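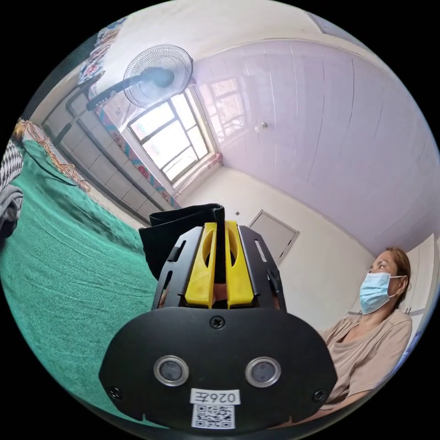 How to Plan a Seating Chart for a Big Dinner

Saturday, September 26, 2020
By the Wanddale Events desk

So you've booked the hall, the menu is settled, and now you have to decide where everybody sits. Pour yourself some coffee, because this takes an evening or two, and it goes much better when you're in a good mood!

Start with the final guest list, and I do mean final. We once began a chart for a company dinner in Rondton with 11 replies still missing, and we ended up redoing nearly every table (and the place cards, which were lovely).

Next, ask your venue for a floor plan with the tables drawn in. Write each name on a small sticky note — one color per family or department — and move them around until it feels right. Seat the people who need easy access first, close to the doors and away from the speakers. After that, place your hosts, then fill in the rest. Try to give every guest at least 2 familiar faces at the table.

For a party of 200 or so, keep 3 seats open near the back for surprise arrivals. December parties always seem to have a few.

Leave the chart overnight, look at it again with fresh eyes, and then send it to the caterer with the meal choices marked beside each name.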